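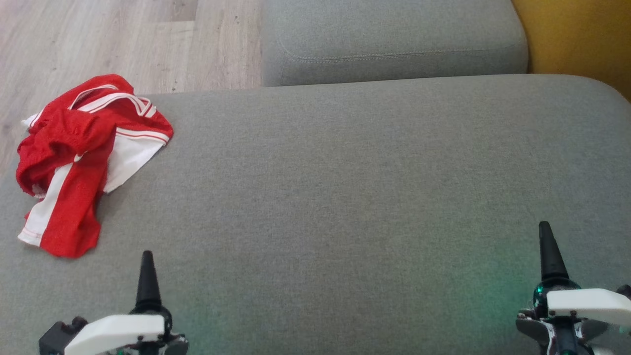
Why Do We Fold Our Clothes?

A page for young readers, from the series "Small Jobs at Home"
Written by Reinhold Weidemann

Think about the last time you took off your sports clothes. Where did you put them? Maybe in the washing basket. Maybe on the floor. Or maybe on the sofa, because the sofa was near and you were hungry.

Clothes on a sofa make a heap very quickly. A heap is easy to make. You only open your hand. To fold the same clothes needs a little more time, so it is fair to ask why people do it at all. In this page we will look at what happens inside the cloth, and then you can learn to fold a pair of shorts and a sports shirt by yourself.

What is cloth made of?

Cloth looks like one flat thing, but it is made of many threads. If you have a magnifying glass at home, take it and look at the seat of a sofa. On many sofas you will see threads that go over and under each other, like the strips in a woven basket. This is called weaving. Often the threads do not all have exactly the same colour. A grey sofa can have light grey threads and darker grey threads together, and from the other side of the room your eyes mix them into one soft grey.

Now look at a sports shirt. Most sports shirts are not woven. They are knitted, and this means that the thread makes small loops, and every loop holds the next loop. Pull the shirt gently with two hands. It stretches, and when you let go it comes back. The loops open and close again. This is good when you run or jump, because the shirt moves with you.

Some sports clothes also have very small holes in them. We call this kind of cloth mesh. Air can go in and out through the holes, so your skin does not get so hot. Hold a mesh shirt in front of a window and you will see the light come through.

Where do wrinkles come from?

When cloth lies in a heap, it bends in many places at the same time. Each bend is a fold, but nobody chose where it should be. The weight of the cloth on top presses on the cloth below. If it stays like this for a long time, the threads begin to keep the bent shape. Then you pick up your shirt and it has lines in it. These lines are wrinkles, and another word for them is creases.

You can see a crease from far away because of light. The high part of the crease catches the light and looks bright. The low part is in shadow and looks dark. A red shirt in a heap seems to have two or three different reds in it, even if all the cloth has the same colour. Shiny cloth shows this even more.

Not every cloth makes wrinkles in the same way. Cotton keeps them for a long time. Polyester, which is used in many sports clothes, does not keep them so well, and often they go away when you wear it. Warm and damp cloth makes the strongest wrinkles of all. For this reason it is good to take the clothes out of the dryer soon after it stops.

Try it yourself: the wrinkle test

You need 4 old handkerchiefs or squares of cotton cloth, and a little water.

Leave the first one flat on a table.
Fold the second one neatly in half and in half again.
Squeeze the third one into a ball and put a heavy book on it.
Make the fourth one a little bit wet, squeeze it into a ball also, and put it under another heavy book. Choose an old book for this, and put a plastic bag between the book and the cloth.

Wait until the next morning. Then open all of them and put them beside each other. Which one has the most lines? Which lines are straight, and which go everywhere? Draw what you see. My neighbour's children in Drorberg did this test in February, and they had a big discussion about the second one. It had lines, but the lines were straight! Do you think straight lines are wrinkles too?

How to fold a pair of shorts

Shorts are the best thing to begin with.

1. Look if the shorts are inside out. If they are, put your hand in through the waist, take the end of one leg and pull. Do the same with the other leg.
2. Put the shorts flat on a bed, a table or a clean sofa. The waistband is at the top.
3. Use your hands like an iron. Start in the middle and push the wrinkles out to the sides.
4. Take one leg and lay it over the other leg. The two sides of the waistband should meet.
5. Bring the bottom up to the waistband. Finished!

If your shorts have a stripe on the side, it can help you. After step 4, the stripe should go down in a straight line. When the stripe looks like a snake, open the shorts and try again.

How to fold a sports shirt

Lay the shirt with the front side down, so you see the back. Fold one side to the middle, and lay the sleeve flat. Fold the other side to the middle. Now you have a long shape, like a scarf. Bring the bottom up to the collar and turn the shirt over. The first time it will maybe look strange. My own first shirt looked like a pillow for a cat.

Shiny cloth is slippery and wants to slide away from you. Work slowly, and keep one hand flat on the part that you folded already.

Some words to know

Hem - the end of the cloth, turned over and sewn so that the threads do not come out.
Waistband - the band at the top of shorts or trousers. It often has elastic inside.
Piping - a thin line of cloth sewn along an edge, many times in another colour.
Topstitching - a line of sewing that you can see from the outside. Look for it on your jeans, and on sofa cushions too.
Collar - the part of a shirt that goes around your neck.

How long does it take?

The children of the Kikeo after-school club wanted to know this, so they folded all the team shirts and shorts from their sports cupboard. There were 137 pieces. In the beginning they were slow, and one shirt needed a whole minute. At the end the fastest girl could fold a pair of shorts in 5 seconds. She told me the secret is to not stop and look for the right place to put your hands. After so many shorts, the hands know it.

Next page: Why Do Socks Get Lost?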